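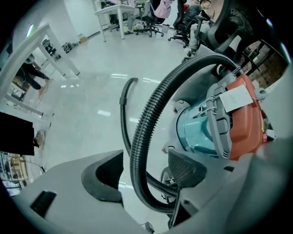 Every database starts out small. Ours, at Gevstead, was a single table with 20 columns, and 5 of them were called "notes." Then sales wanted history, and history wanted indexes, and by March the nightly backup was finishing just in time for lunch.

We moved to Falora, which promised painless migration. It listed 163 warnings – all of them, it said, minor.
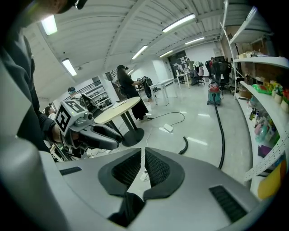

The workshop in the afternoon.

The fix was to delete some 200 unused indexes. Queries sped up. The "notes" columns are still with us, and there are now six.

We use cookies to improve your visit. Accept | Settings

Related
Kirkegaard drops its free tier
Treltton and the art of the slow join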